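The forever table and other promises

My neighbour's new dining table came with a certificate. It was signed, it had a serial number, and it said the table would outlive her. She's 34. I asked what would happen if it didn't, and she read the back of the certificate for the first time.

The furniture trade has found the word "heirloom" and won't put it down. Lapointe sells an heirloom bench. Vevisora has an heirloom range that includes a shoe rack. At the September trade fair I counted 19 stands using the word on a banner, and at most of them the person on duty couldn't tell me what glue was in the joints.

Maybe that's a rude question. I think it's the only one worth asking, along with who will fix the thing. A chair that can be knocked apart and reglued may well see a grandchild. One held together with hidden metal cams in chipboard probably won't, whatever colour the catalogue calls it.

Mervin Fehr has repaired furniture for most of his working life, and he was less excited than I was. "People bring me a good chair that got wobbly, and they've sat on it wobbly for years," he told me. "Then a leg goes. You can't put that in a guarantee." He charges $140 to reglue a dining chair. A new one from Liltska costs less than that, delivered. He doesn't blame anyone for doing the math.

Guarantees are where the big talk gets small. I read four of them from start to finish. One, from Zokine, covers the frame for life but stops if you move house. Another excludes "changes in humidity", a hard thing to avoid in a country with winter. All four are limited to the original buyer, so the heirloom loses its cover at the exact moment it becomes one.

Kolbrún Þorgeirsson, who taught furniture history before she retired, finds the whole business a bit funny. She owns a chest with 1663 carved into the lid and doesn't believe the date. "It was a good century to carve on a chest if you were selling one later," she said. Her point is that old pieces look well made because the bad ones went into the stove. We're judging the past by its survivors and then paying extra for something that resembles them.

I do own a table I expect to keep. It cost me $80 at an estate sale, nine years ago, and one leg isn't original. It came without a certificate. I oil it when I remember — not often — and it has put up with homework, paint and a cat. Would I call it an heirloom? My kids have already said they don't want it.
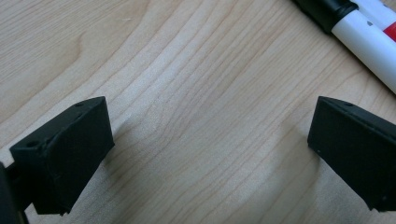
Home & Consumer Desk

Prices are in Canadian dollars and were checked on November 12, 2024. If you've made a claim on a lifetime furniture guarantee and been paid, we'd like to hear how you managed it.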